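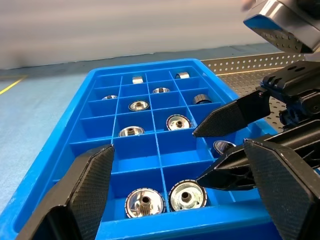
The woman who mends the town's clocks would like it known that she is usually late

October 21, 2025

The shop on Borkier Street keeps four different times, depending on which wall you ask. The proprietor, who agreed to talk on the condition that her name stay off the page ("people already call me at supper"), consults none of them. She checks the microwave in the back.

"The microwave is never wrong," she says. "It plugs into the wall and it has no feelings."

She has been repairing mechanical clocks in Arrieta for most of her adult life, and before that she was a dental hygienist, a job she describes as the same work with more talking. She left it after buying a mantel clock at a yard sale for two dollars and taking it apart on her kitchen floor. It stayed on the floor through Thanksgiving. Her relatives stepped over it to get to the pie.

"I put it back together nine times and it ran on the tenth. It lost 20 minutes a day. I thought I was a genius."

These days customers come in from three counties, mostly carrying something that belonged to a grandmother. She has learned to ask about the grandmother first and the clock second. A clock that "always worked perfectly" has, in her experience, been stopped for decades and was nice to look at. A clock that "never kept good time" often turns out to have been standing on a shelf that slopes.

"I've fixed a lot of clocks with a folded matchbook. You can't charge for that. Well, you can. I charge for the driving."

Most of what comes across her bench is dirt. Oil goes in, dust finds the oil, and the two of them settle down together in the pivot holes and make a sort of black paste that eats brass. Owners then add more oil. One man had used olive oil, and was proud that it was the good kind. Another had sprayed the whole movement with something from the garage, closed the door and waited for it to feel better.

The cure is dull. She takes the movement apart, cleans every piece, looks at every hole, puts new bushings in the bad ones and polishes what needs polishing. Then she puts it all back and watches it for two weeks. People object to the two weeks. They have noticed that it is ticking, and would like to take it home.

"Anything will tick for an afternoon," she says. "I'd tick for an afternoon."

Her biggest job so far is still going on, a few blocks away and up a good many stairs. The clock in the Ollarine Building, a former seed warehouse that now holds a yoga studio and two law offices, had been stopped at ten past seven for so long that there was a bar named after it. When the building's owners asked her to get it running again in April, she said she didn't do tower clocks. They said there was no one else. She points out that these are two separate facts and that neither of them makes her qualified.

There are 202 steps to the clock room, and every one of them was news to her knees. Inside she found the movement in fair shape under a blanket of pigeon history, along with a wooden chair, a calendar from a feed company and a sandwich tin she declined to open. She hauled the smaller parts down in a backpack. The bigger ones she cleaned where they stood, wearing a mask and listening to a yoga class being told to let go of the week.

The money was raised locally, at pancake breakfasts and a raffle. The bar gave $300, which she considers generous from a business that stood to lose its theme.

It first ran for an audience on a Saturday evening, and a small crowd stood in the street with their faces up. The hands moved. People clapped. The next morning it was off by six minutes, and she had heard about it from eleven people before church let out.

"For all those years it was wrong every minute of the day except two, and they loved it. They named a drink after it. Then it's six minutes slow and I'm getting notes under the door."

She has since adjusted it. A tower clock gets adjusted by very small amounts and then by waiting for the weather to change and ruin it, so she climbs up every other week with a thermos and a notebook. The notebook is not for publication. A page she let me look at said "slow, wind" and under that "slow, no wind" and under that a word she asked me to leave out.

The bell is another matter. It works, and the residents of Gasivby Court, directly across the street, have written to say that they are aware it works. For now it strikes from eight in the morning until nine at night, an arrangement that pleases no household in particular. She has no opinion on the bell. She lives on the other side of the river.

I ask whether she is training anyone to take over. A teenager came by for a few weeks last summer, she says, and had good hands and plenty of patience, and then got a car. She would take him back. She would take anyone who can sit still and doesn't hum.

What about her own clocks, at home?

"One," she says. "The mantel clock. The two-dollar one."

Does it still lose twenty minutes a day?

"Fifteen." She glances at the nearest wall, which says it is almost noon, and then at the one beside it, which has other ideas - and goes into the back to look at the microwave. She was due at the Ollarine Building half an hour ago. She takes her coat and asks me to pull the door hard on my way out, as it sticks.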